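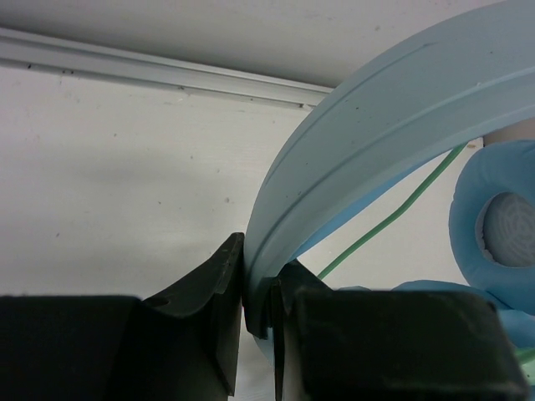

Light blue headphone headband.

Why small meeting rooms sound worse than large ones

The first stage of the Skiltard room survey ended in August. It covered nine small meeting rooms in the Grulley building, all used every day for calls with people at other sites. The support log for those rooms held 543 entries tagged as audio problems. Most of them had been closed with a note such as "microphone replaced" or "driver updated", and many were reopened under a new number within a month. The survey was set up to find out how much of the problem was in the rooms themselves.

The short answer is most of it. Eight of the nine rooms have reverberation times longer than the 0.6 seconds we use at Drarneck as an upper limit for speech. The ninth room has a thick carpet, a fabric wall and a low tile ceiling, and it has almost no entries in the log. It also has the oldest microphone in the building.

What was measured

Reverberation time is the time a sound takes to drop by 60 decibels after the source stops. Background noise in an occupied building rarely allows a full 60 decibel drop to be recorded, so the usual practice is to measure the first 20 or 30 decibels of decay and extend the slope. We used the 20 decibel range throughout. Each room was measured with the door closed, the ventilation running at its normal daytime setting and two people present, and results were read in octave bands from 125 hertz to 4 kilohertz.

The 125 hertz band should be read with caution. In a small room the low-frequency response is made up of a few widely spaced resonances, and the decay depends heavily on where the microphone stands. Moving it by the width of a chair changed the result in most rooms. The reported figure for this band is an average over several positions and still should not be compared closely from room to room. From 500 hertz up, the positions agreed well.

Background noise was measured separately, with the room empty of people, the display switched on and the ventilation running. Two rooms had a tonal component from a fan. In one of them it came from the equipment cabinet, and closing the cabinet door lowered it enough that it no longer stood out from the air noise.
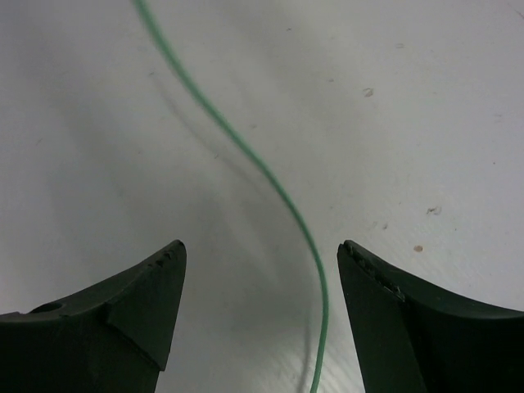 Green wire on a white tabletop.

Why size matters

People expect a large hall to echo and a small room to be dry. For reverberation time alone this is fair, as the time rises with volume when the surfaces stay the same. For speech pickup the more useful quantity is the ratio of direct sound to reflected sound at the microphone. In a small room with hard walls, reflections reach the microphone only a few milliseconds after the direct sound and lose little energy on the way. They are too close in time to be heard as separate echoes. They change the tone of the voice instead, cutting some frequencies and raising others, and listeners at the far end describe the talker as "boxy" or "in a bathroom".

A person sitting in the room hears much less of this. Two ears and a brain do a good job of separating a voice from its reflections. A single microphone feeding a single channel throws away the information that makes this possible, and the far-end listener gets the mixture. This explains a pattern in the log where a room was tested by someone sitting in it, judged to be fine and closed.

Parallel surfaces add a second effect. If two facing walls are both hard and the other surfaces are reasonably soft, sound bounces between the pair long after it has died away elsewhere. A single hand clap gives a short metallic buzz, known as flutter echo. Four of the rooms have glass on one long side and painted drywall on the other, and all four have clear flutter. The measured reverberation time does not show this well, so a clap test was added to the survey sheet.

The table is often the strongest single reflector. It is hard, flat and very close to the microphone. With the microphone raised on a short stand, the voice arrives once directly and once off the table, and the two paths combine to give a series of notches in the response. A microphone lying flat on the table avoids most of this, as the path difference is very small. Several rooms had had their table microphones lifted onto stands to get them away from laptop noise, which traded one fault for another.

What to treat first

Absorption works best where it breaks up the strongest paths. Our order of work is ceiling, then one of each pair of facing hard walls, then floor. A ceiling is usually the largest free surface, it cannot be blocked by furniture, and it is in view of every talker and every microphone. Where the ceiling is already mineral tile, check that the tiles have not been painted. Ordinary wall paint closes the surface and removes most of the absorption at speech frequencies. Two rooms had painted tiles.

Wall treatment should be at head height for seated people. Panels placed high on the wall for looks still lower the overall reverberation time, but they leave the flutter path at ear level as it was. We mounted Younis panels in one trial room, covering part of the drywall side and leaving the glass alone. The flutter stopped. Treating one side of a facing pair is normally enough, and this avoids any work on the glass.

Thickness sets how low in frequency a porous panel will work. A thin felt sheet absorbs well at 4 kilohertz and does very little at 250 hertz. A room treated only with thin material ends up dull and boomy at the same time: consonants are weakened while the lower part of the voice carries on ringing. If wall depth allows, mount the panel on battens with an air gap behind it. The gap extends the useful range downward at almost no cost, and in the trial room it made a larger difference at 250 hertz than adding a second row of panels did.

Foam tiles sold in packs for home studios are not used in our buildings. Many are thin, and the fire rating is often missing or hard to trace. Site managers should reject any wall material that arrives without a test certificate – this applies to fabric wraps as well as to the core.

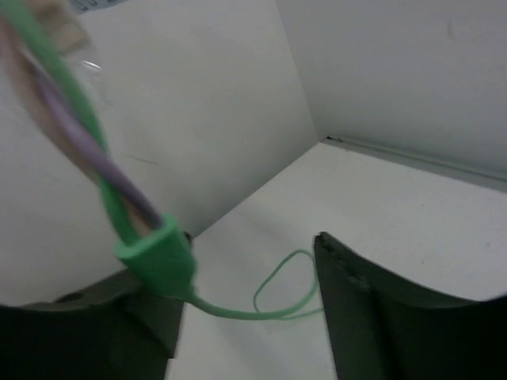
Green connector head with a green and a lavender-purple cable.

Soft furnishings help less than their reputation suggests. Curtains work if they are heavy, hung in folds and kept drawn, and in a room with a glass wall they tend to stay open. Upholstered chairs are useful and have a side benefit, in that an empty room then behaves more like an occupied one. Plants have no measurable effect at the numbers anybody would put in a meeting room.

What signal processing can do

Current conferencing units include some form of dereverberation, echo cancellation and noise reduction. These are three separate functions and the settings pages do not always keep them apart. Echo cancellation removes the far-end voice, as played by the room loudspeaker, from the microphone signal. It has to model the path from loudspeaker to microphone, and in a reverberant room that path is longer than the model. What is left over comes back to the far end as a short tail after each word. Turning the loudspeaker down helps, and so does moving it farther from the microphone.

Noise reduction is good at steady sounds such as fans. It is poor at reverberation, which has the same spectrum as the voice that caused it. With the setting on maximum in a live room, the processor starts to cut the ends of words. We had eight log entries describing a "bad connection" that matched this closely, and setting noise reduction to its middle position removed the fault in the rooms where it was tried. Sites should make this change first, as it takes a few minutes and needs no parts.

Checking a room without a meter

A meter is not needed to sort rooms into good and bad. Join a call from the room and record it at the far end. Read a short paragraph from the normal talking position, then read the same paragraph with your mouth a hand's width from the microphone, at the same voice level. Play the two recordings back to back over closed headphones. Laptop loudspeakers add the listener's own room to the result and hide the difference. If the first recording is only quieter than the second, the room is in fair shape. If it has changed in tone as well, the room needs absorption, and a new microphone will not correct it.

Clap once while standing, and once more while seated, and listen for the buzz. Repeat with the display wall at your back. Write down which pair of walls was on either side of you when the buzz was strongest.

Next stage

Treatment of the remaining rooms in Grulley will follow the order given above, starting with replacement of the painted ceiling tiles. Each room will be measured again before any wall panels are fixed, so that the effect of the ceiling can be read on its own. Audio entries for the nine rooms should now be tagged "room" as well as "audio" in the support log, and should be left open until a far-end recording has been attached. The survey sheet, including the clap test, can be requested from the facilities desk. Sites outside Grulley may use it, but please keep the door closed and the ventilation on during measurements so the results can be compared.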